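手持夹爪两款对比：Tridex 块状指和 Diltard 连杆指，夹白色收纳盒
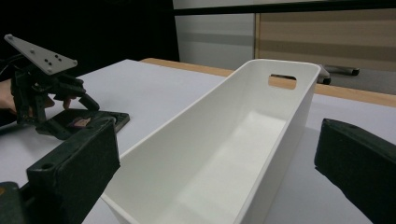

Tridex 夹爪相机拍的画面，两指张开对着白盒子，左边手里拿的是 Diltard

版块：末端执行器 / 夹爪与手持采集
发表于 2020-05-28

楼主：慢速进给

我们在给 Chisholm 臂选末端，顺带选一套手持采集用的夹爪，要求手持端和臂端用同一种手指。候选留到最后是两款，Tridex 的块状平行指和 Diltard 的连杆指。把试的过程写一下，数据不算多，供选型的人参考，也想听听意见。

先说条件。桌面是白的，盒子是白色塑料的，敞口，盒壁光滑，边沿薄，短边上有个圆角的长方形提手孔。任务分两类：一类是夹盒沿，把盒子挪一段再放下；一类是从深色垫板上夹起小的薄片，放到盒子里。每款夹爪各采 400 条，两类任务对半分，操作的人轮换，同一个人两款都要用。

结构上的区别：
Tridex 的手指走直线导轨，左右同步开合，指面始终平行。手指是哑光黑的方块，顶边倒角，靠上有一个小螺丝孔，指面可以换。
Diltard 是连杆带手指，开合时指尖走弧线，张开时指尖位置高，合拢时往前伸。顶上有一块浅灰色的金属安装板，板上打了一簇孔，接法兰或者接手柄都用这块板。

夹盒沿，Tridex 明显好用。盒沿薄，两个指面平行贴上去，夹住以后盒子不转。Diltard 夹盒沿也夹得住，但是合拢的过程里指尖往下走，人要跟着往上提一点来补。刚开始用的人补不准，指尖会顶到盒壁外侧，把盒子推走。练一阵会好，但动作里一直有这个上提，录下来的轨迹里也一直有。

夹薄片反过来，Diltard 好用。它的指尖窄，合拢的最后一段往前伸，能从薄片两侧贴着垫板收进去。Tridex 的块太厚，下边缘碰到垫板的时候手指还没到位，要把夹爪斜过来用一个角去抠。我们后来基本都是斜着夹的。

相机。两款都是同型号的鱼眼，装在各自的支架上。Tridex 的支架位置靠后，张开时两根手指都在画面边上，中间留给物体，但是手指占的面积不小，盒子近处那一头看不全。Diltard 的支架高一些，手指占得少，代价是指尖那一小块成像也小，对薄片的边看不清楚。

控制器用的是 Irkutbridge 的小盒子，两款夹爪都能接，固件是第 3 版。开合量读的是编码器原始值，Tridex 全开时读数 2972，每次上电基本不变。Diltard 的读数要过一遍连杆的换算才能变成指距，厂家给了表，我们自己拿塞尺核过几个点，两头准，中间偏大。

目前倾向 Tridex，因为我们后面的任务以盒子、托盘为主。但薄片这一项差得多，有点犹豫。有没有用过同类的，说说长期用下来怎么样，尤其是导轨间隙和连杆销子的磨损。

2楼：三坐标老吴

导轨那款用久了先松的是哪儿，要看它的滑块是塑料的还是钢的。我们用过别家的类似结构，塑料滑块，几个月以后指尖能晃出肉眼可见的量，指面就不平行了，你说的优点就没了。买之前拆开看一眼。

连杆的销子如果有铜套就没多大事，没铜套的话磨得比导轨还快。

3楼：楼主 慢速进给

回2楼：Tridex 的滑块是钢的，拆过。Diltard 的销子有套，什么材料没查，下次拆开看。现在两款用的时间都不长，都摸不出间隙。

4楼：Viorica Georgiou

（原文英文，版主代译）

我们实验室两种都用过半年以上，我的结论和楼主不一样。

夹盒沿的那个“上提”，在手持阶段是人在补，到了臂上应该由控制器来补。连杆的几何是已知的，指距和指尖高度一一对应，你把这个关系写进工具坐标系，让 TCP 随开合移动，臂端自然就上提了。手持数据也一样处理：把轨迹从安装板坐标换到指尖坐标，上提就消失了，剩下的是干净的接近动作。所以我不认为这是 Diltard 的缺点，这是坐标系选错了。

另外，两款夹爪的指面材料一样吗？如果 Tridex 用的是出厂指面，Diltard 用的是出厂指面，那么你比较的有一部分是橡胶。光滑的塑料盒壁对指面材料很敏感。

5楼：楼主 慢速进给

回4楼：指面都是出厂的，材料不一样，这一条承认没控制住。Tridex 的偏硬，Diltard 的软一点、有细纹。我可以剪同一种硅胶片贴上再跑一轮。

TCP 随开合移动，这个我们想过，没做。换算表中段不准，换过去误差会带进指尖高度里。要做得先自己标一遍。

6楼：焊烟很大

不同意4楼说的“坐标系选错了”。换坐标系只改了数据的表达，没有改人的动作。人在补的时候手腕会有滞后，先合后提，或者先提后合，每个人不一样。换到指尖坐标以后，理想情况下上提消失，实际情况是剩下一个残差，残差的大小和人有关。平行指没有这个问题，合就是合。

做过遥操作的应该都见过，操作者越多，这种东西越烦。

7楼：Viorica Georgiou

（代译）

回6楼：残差是有的。我们量过，在熟练的人手里很小，小到和跟踪误差分不开。不熟练的人残差大，但不熟练的人用平行指也会有别的毛病，比如楼主自己写的斜着抠薄片，那个角度每次都不同，离散得多。你不能只算一边。

8楼：焊烟很大

斜着抠是任务二的问题，我说的是任务一。楼主后面以盒子托盘为主。

9楼：木工转行

插一句相机的。白盒子放白桌子上，你们自动曝光是开的还是关的？从图上看盒子内壁还有点灰阶，角上的阴影也在，算不错了。背景左上角那一片很黑，自动曝光开着的话，手腕一转，黑的占多了，盒子就会往上飘，飘过头边沿就没了。

我们的做法是锁曝光，拿盒子内底做基准，宁可背景黑成一片。

10楼：楼主 慢速进给

回9楼：锁了，曝光和白平衡都锁。开始没锁，跟你说的一样，盒沿会消失，尤其是远处那一头和桌面接近的地方。锁了以后盒沿能看见，靠的就是内壁的那点灰。提手孔也有帮助，孔里透出的是后面桌边的木条和灰色背景，颜色和盒子差得开，定方向够用了。

11楼：木工转行

那就好。还有一个，鱼眼边上手指太近，焦外是肯定的，但你这张手指上的螺丝孔都能看清，镜头景深可以。问一下镜头是自己配的还是支架带的。

12楼：楼主 慢速进给

支架带的，没换过。

13楼：Akosua Amissah

我来说 Chisholm 臂这一头的事，我们去年在 Chisholm 上装过 Diltard，后来换成了 Tridex，原因和你们讨论的都不一样。

第一是安装板。Diltard 那块斜的板，孔位是一簇，看着什么法兰都能接，实际和 Chisholm 的法兰只能对上一部分孔，剩下的要转接板。转接板一加，夹爪往前伸，腕部力矩余量变小，拿空盒子没事，盒子里装了东西再伸直了臂就报警。Tridex 有专门配 Chisholm 的法兰，直接上。

第二是线。Diltard 的线从后面出来，手持的时候拖着没关系，上臂以后腕关节一转就绞。我们用扎带固定过，固定紧了拽接头，松了挂桌沿。后来做了个走线的小支架才算完。

第三是 Irkutbridge 的控制器。楼主说固件第 3 版，请注意一下掉电以后的行为。我们那台掉电重启以后，Diltard 会先做一次全行程开合找零，夹着的东西直接掉。Tridex 不找零，读数是绝对的。能不能关我不清楚，我们问过，当时的答复是下一版。

磨损方面，Diltard 我们用到换下来为止没出问题。

14楼：楼主 慢速进给

回13楼：谢谢，第二条第三条都很有用。手持的时候 Diltard 后面的线确实一直拖着，我没往臂上想。

找零的事我去试了。确认有，上电先张到底再合到底。菜单里有一项可以改成上电保持，改完重启又变回来了，像是没写进去。已经给 Irkutbridge 发了邮件。

法兰孔位回头拿卡尺对一遍再说。

15楼：三坐标老吴

13楼说的力矩余量，转接板用铝的能省不少。我们那块一开始是钢的，车间顺手拿了块料就做了。

16楼：Akosua Amissah

我们就是铝的。主要是前伸的距离，重量倒在其次。

17楼：夜班巡检

看了半天，问个外行点的问题：为什么手持和臂端一定要同一种手指？我们这边手持用便宜的，臂端用好的，中间靠标定对上，也跑得起来。

18楼：楼主 慢速进给

回17楼：手腕相机的画面里手指占了不少地方，手持和臂端手指不一样，画面就不一样，训练和部署对不上。可以做遮挡或者替换，我们试过遮挡，把两边手指的区域涂掉，夹盒沿时成功率掉得厉害，最后那一下指面离盒沿多远看不见了。所以定了同一种手指。

19楼：夜班巡检

明白了。我们相机在外面架着的，不在腕上，难怪。

20楼：焊烟很大

楼主，手指占画面这事你自己怎么看？Tridex 这个块也太大了，右边那根斜着压进来，左下角还有一截机身。盒子长边对着人的时候，近的那头在画面外面，靠什么判断盒子有没有跟着转？

21楼：楼主 慢速进给

靠远的那头。夹的位置一般在长边中间或者远端短边，近的那头不参与。要夹近端的时候人会往后退，让近端进画面再下手，操作规程里写了这一条。

块大是个问题。问过 Tridex，有窄指的选配，宽度小一半，就是指面也跟着小，盒子抓得牢不牢要试。订了一对，没到。

22楼：Viorica Georgiou

（代译）

窄指我建议一定要试。我们在 Tridex 上用的就是窄指，薄片任务改善很多，基本不用倾斜。但盒子装重以后会绕指面转，需要贴防滑片。

如果窄指加防滑片两项都过得去，那我也会选 Tridex，理由是13楼说的线和法兰，和弧线没有关系。关于弧线，我的看法不变。

23楼：焊烟很大

行，殊途同归，弧线先放着。

24楼：楼主 慢速进给

更新。

指面统一了。同一张硅胶片裁的，两款都贴，双面胶固定，边上压平。先只补跑了夹盒沿，没有再各采 400 条，每款跑一小批，看趋势。

结果：Tridex 贴不贴差别不大。Diltard 贴了以后反而差一点，原来的软指面有细纹，对盒沿咬得比硅胶片住。所以4楼的怀疑成立一半，指面确实有影响，方向和我想的相反，出厂指面之下 Diltard 是占了便宜的。

推走盒子的情况两种指面下都有，和材料没关系，就是合拢时指尖往下走造成的。

另外标了 Diltard 的换算表。中段偏大的原因找到了，厂家的表是按指尖最前端给的，我们塞尺塞在指面中部，两个位置差着一个角度。按指尖最前端重新量，表是准的。这一条是我们量错了，首楼“中间偏大”请忽略，首楼过了编辑时限改不了。

25楼：三坐标老吴

塞尺量带角度的面就容易出这事。用两个小钢球顶着量，或者干脆夹标准块，夹在你要的那个高度上。

26楼：楼主 慢速进给

回25楼：后来就是夹的量块。

27楼：Viorica Georgiou

（代译）

表既然是准的，TCP 随开合移动就可以做了。希望你能用同一批数据换一次坐标，把上提的残差按操作者分开画出来。我和6楼的分歧用这张图就能解决。

28楼：焊烟很大

同意，画出来看。按人分，再按先后分，前期和后期放一起没有意义。

29楼：楼主 慢速进给

可以。数据在，写个换算的事。要等我把时间戳理一下，Irkutbridge 的开合量和相机的时间戳不在一个钟上，差的量每次上电都不一样，我是拿开头快速开合几下来对齐的，有一部分条目开头没做这个动作，得挑出去。

30楼：木工转行

对时我们是在画面里找手指刚开始动的那一帧，和编码器第一次变化对上。没做开头动作的条目也能用，反正每条里总要合一次。精度差点，看残差够不够你自己掂量。

31楼：楼主 慢速进给

这个办法行，Tridex 手指在画面里大，起动那一帧好找。Diltard 手指小一些，试试看。

32楼：拧螺丝的

楼主图里近处那根手指上有划痕，是蹭桌子蹭的还是来的时候就有？我们收到的一对 Tridex 手指，倒角那里涂层就不匀。

33楼：楼主 慢速进给

没注意收货时什么样，说不好。涂层不影响夹，影响的是反光，磨亮了以后在画面里会有亮点。要是介意可以拿哑光黑胶带贴一层，别贴到指面上。

34楼：Akosua Amissah

补充13楼第三条。我翻了一下当时的记录，找零关不掉是二月的答复。楼主如果收到 Irkutbridge 新的说法麻烦贴一下，我们还有一台 Diltard 在柜子里，能关的话想拿出来给薄片那条线用。

35楼：楼主 慢速进给

刚收到回信。说菜单那一项改完要再按一次保存，保存在上一级菜单里，说明书没写。我按这个做了，重启两次，都没有再找零。夹着东西断电再上电，东西没掉，上电后读数也对。

不过他们提醒，不找零的话，断电期间如果用手掰过连杆，读数就不可信了，要手动触发一次。

36楼：Akosua Amissah

收到，我明天拿那台试。手掰连杆这件事，贴个标签在夹爪上吧，总有人掰。

37楼：楼主 慢速进给

窄指到了再来更新。残差图单独开一帖，链接会补在这一层。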